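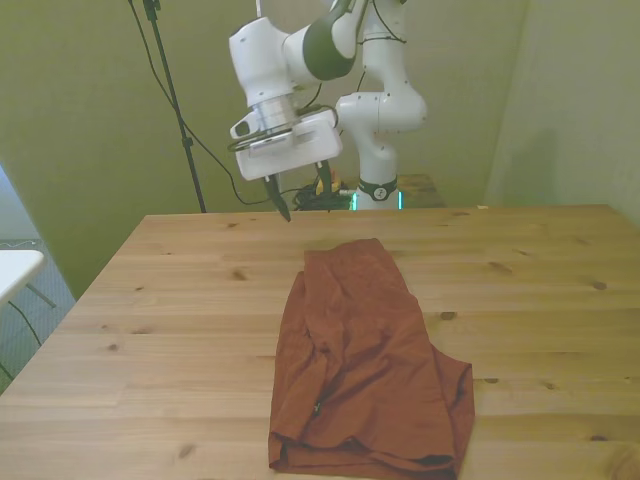 4. Setting up the wireless bit

Right, you've got the Flestura heating controller on the wall and the little green light is on. This is the part I messed up twice, so go slowly and keep the Monda hub within reach (mine was upstairs, which meant a lot of stairs).

4.1 Turn the heating off at the boiler switch. The thermostat on the landing isn't enough.

4.2 Slide the cover off the Flestura from the bottom. It feels as if it's going to snap. Mine didn't, but I did say a few words.

4.3 Find the small button marked PAIR and hold it down until the light goes from green to a slow amber blink. If it blinks fast you've held it too long and you're in the installer menu. Let it time out and try again.

4.4 Press the button on top of the hub within 64 seconds. I know, odd number! Both lights should go solid together.

4.5 Pop the cover back on, top edge first, and switch the boiler back on.

Note: if you have the older Hägglund valves on your radiators, pair those after the controller, one room at a time. I did all of mine in one go and ended up with the bathroom calling itself the spare room, and it stayed that way until November.

Caution: don't open the lower half of the case. That's where the mains wiring lives. If anything down there looks loose or scorched, switch off at the fuse box and get an electrician in.

5. Your first schedule

5.1 In the menu go to Times, then New. Pick a short name, because the screen only shows the first few letters.

5.2 Put in your getting-up time and take off 45 minutes. That suits our house, which is a draughty end terrace; a newer place will want a lot less.

5.3 Set the daytime figure next. I leave ours low and nudge it up by hand if I'm working at home.

5.4 Press Save, then Save again. The first one only saves the line you're on. Kavinda Samarakoon wrote in to point this out after I left it off the old version of this guide, so thank you, Kavinda, and sorry about your cold week.

Note: frost protection stays on even when the schedule is off, so if the boiler fires up at 3 in the morning in a cold snap, it's fine, go back to bed.

5.5 Check the clock. After a power cut it goes back to midnight and the whole schedule runs at the wrong times.

6. If the hub loses the controller

6.1 Move the hub away from the router, a shelf or two along is usually plenty.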